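4 Farben vorbereiten und mischen

Nachdem Sie den Tisch aus Kapitel 3 aufgestellt und abgewischt haben, kommen wir zu dem Teil, auf den sich die meisten freuen, nämlich zum Anmischen der ersten Farbe. Nehmen Sie sich dafür ruhig eine halbe Stunde Zeit, auch wenn es später deutlich schneller geht. Die Flaschen aus dem Likthorpe-Starterset sind klein, aber sehr ergiebig, und wer beim ersten Mal zu großzügig drückt, hat schnell mehr Farbe im Becher als auf dem Papier.

4.1 Arbeitsplatz einrichten

1. Räumen Sie die Tischplatte frei. Eine helle Fläche ist angenehm, weil man Spritzer sofort sieht und sie gleich wegwischen kann.

2. Stellen Sie zwei leere Pappbecher an die hintere Tischkante, mit der Öffnung nach oben und mit etwas Abstand zueinander. Am besten nehmen Sie verschiedenfarbige Becher, damit Sie Farbe und Spülwasser auch mitten im Malen nicht verwechseln (das passiert wirklich jedem einmal!).

3. Stellen Sie die Flasche aufrecht vor die Becher, also näher zu sich hin. So greifen Sie nicht über offene Becher hinweg. 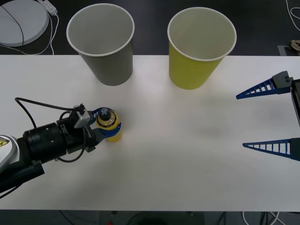 4. Lassen Sie den Deckel zu, bis alles andere bereitliegt: Pinsel, Lappen, Papier und eine Kanne Wasser. Likthorpe-Farben ziehen an der Luft recht zügig an, und eine Haut im Flaschenhals ist lästig.

Hinweis: Pappbecher sind leicht und kippen gern, solange nichts darin ist. Wenn bei Ihnen das Fenster offen steht, geben Sie zuerst einen kleinen Schluck Wasser in den Becher, der zum Spülen gedacht ist.

4.2 Die erste Mischung

1. Schütteln Sie die geschlossene Flasche kräftig und stellen Sie sie kurz ab, damit sich die Bläschen setzen können.

2. Öffnen Sie den Deckel und geben Sie 9 Tropfen in den Mischbecher. Halten Sie die Flasche dabei schräg und drücken Sie nur ganz sanft.

3. Fügen Sie einen Teelöffel Wasser hinzu und rühren Sie mit dem Holzstäbchen aus dem Set langsam um, auch am Becherrand entlang.

4. Machen Sie auf einem Stück Restpapier einen Probestrich. Ist er Ihnen zu blass, geben Sie tropfenweise Farbe nach. Ist er zu kräftig, hilft ein wenig Wasser.

5. Verschließen Sie die Flasche wieder, bevor Sie mit dem Malen beginnen.

Vorsicht: Verwenden Sie die Becher nach dem Mischen nicht mehr zum Trinken, auch nicht nach gründlichem Ausspülen. Wenn Kinder mitmalen, stellen Sie Getränke bitte auf einen anderen Tisch.

4.3 Wenn Sie eine Pause machen

Eine angerührte Mischung hält sich abgedeckt bis zum nächsten Tag. Eine Untertasse auf dem Becher genügt völlig. Länger würde ich sie nicht stehen lassen, denn die Pappe weicht mit der Zeit durch, und dann haben Sie einen bunten Ring auf dem Tisch. Wie Sie eingetrocknete Ränder von der Tischplatte lösen, lesen Sie in Abschnitt 6.2.

Nachfüllflaschen bestellen Sie unter der Artikelnummer 268.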